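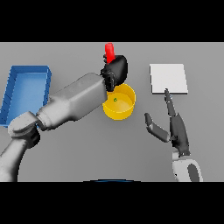
Grasp State Tracking for a Two-Arm Tabletop Simulation
Project report, Brock Morin

1. Problem

The Skurenum task set asks a pair of simulated arms with articulated hands to move small objects between a tray, a bowl and a pad. The baseline planner, Pradby, treats a grasp as a single boolean. Once the fingers close, the object is attached to the hand in the planner's world model and stays there until a release command is sent. If the object slips, the planner keeps going with an empty hand.

2. Method

I replaced the boolean with a tracker that runs at 20 Hz and holds three states: free, contact and held. The change from contact to held requires opposing contact normals on at least 2 finger links for 13 consecutive ticks. Loss of contact drops the state back to free and triggers a replan. The other arm is frozen during a replan - a crude rule, but it removed the race condition in the shared scene graph.

3. Results

The log covers 1212 episodes. Most remaining failures are late detections: the object rolls along the palm and keeps enough contact to count as held. Thin objects are the worst case.

4. Open issues

The thresholds are hand-tuned and depend on the solver step. Galbraith export still writes the old boolean field, so replays made before May do not load without the conversion script in tools/convert.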